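Curach team notebook, May
Spelling task, second bench session
Written up by Noeline. At the bench: Ketsara, Dirk, me. Arsen joined after lunch.

The task for the club demo is spelling. A word goes on the whiteboard, the arms find those letters in the pile and set them out in order. We are still driving both arms by hand and recording. Amirhossein wants 48 clean runs before he trains anything, and we had 16 from last time, so the plan was to add as many as we could before the room was needed at 4:30.

Word for the session was RED. Ketsara picked it for being short. Dirk wanted his own name up there and was told to wait.

Started with grasping only, one letter per try, watching the wrist view on the laptop. 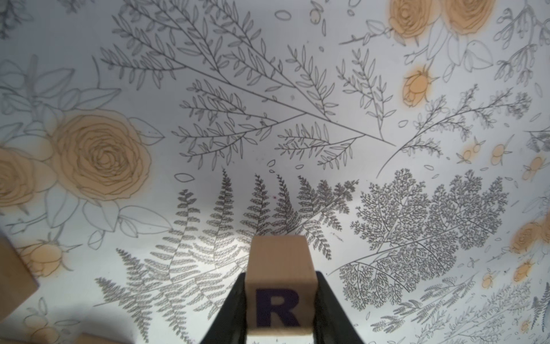 R in the gripper, wrist view. Letter faces the camera.

This is the hold we want. When the fingers close on the faces with no print, the letter stays readable the whole way. When they close over the print we can't tell from the wrist view what we have, and neither will the model. Rule from now on: approach so the letter ends up between the fingers, not under one of them. If the block is turned wrong, nudge it first and count the nudge as part of the run.

Closing speed is set to 500 in the Drenduteck config. Dirk tried higher and the blocks jumped, so it went back.

Notes on the full setup, for whoever runs the next session.

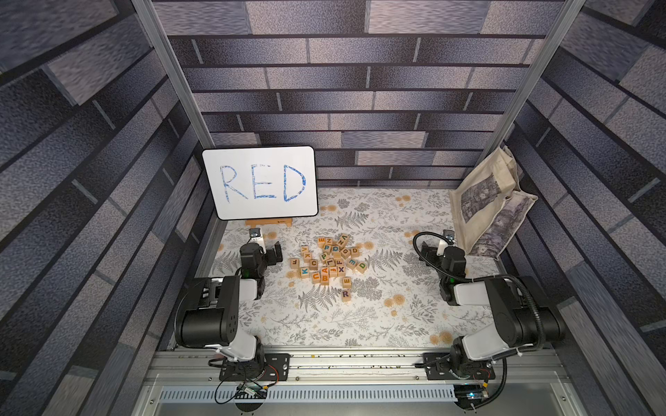

2 min read

Keep the board in the back left corner on its stand, and the tote bag in the right corner. Amirhossein asked for the same background in every run, so leave the brick print and the fern cloth alone too. If the cloth gets pulled, smooth it out before recording.

There is more than one D in the pile. Either one is fine for RED. Arsen thought we should take the extras out, but I would like to leave them in. Real piles have extras, and the scoring script from Srithong only checks the letter.

Mix the pile between runs. Ketsara and I both caught ourselves putting the R near the front where it is easy to reach – please don't.
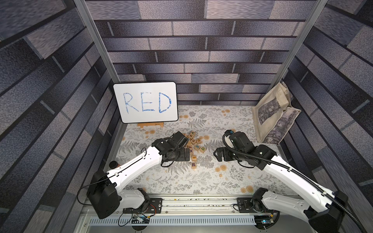 Left gripper over the pile, right one held to its right, R and E lying toward the front.

Problems:
The left arm lags a little behind the leader when it reaches across. Arsen suspects the cable. Not fixed.
The two grippers get in each other's way when both go for the middle. For now the left arm takes the left side and the right arm the right, and one waits if they have to cross.
Log for the session is 3,445 lines, mostly the same timeout warning. Dirk will filter it.

To do: Arsen to check the left cable. Ketsara to copy the runs to the Flesitz drive and delete the ones marked bad. I will ask Amirhossein if he wants a four-letter word next or more of RED.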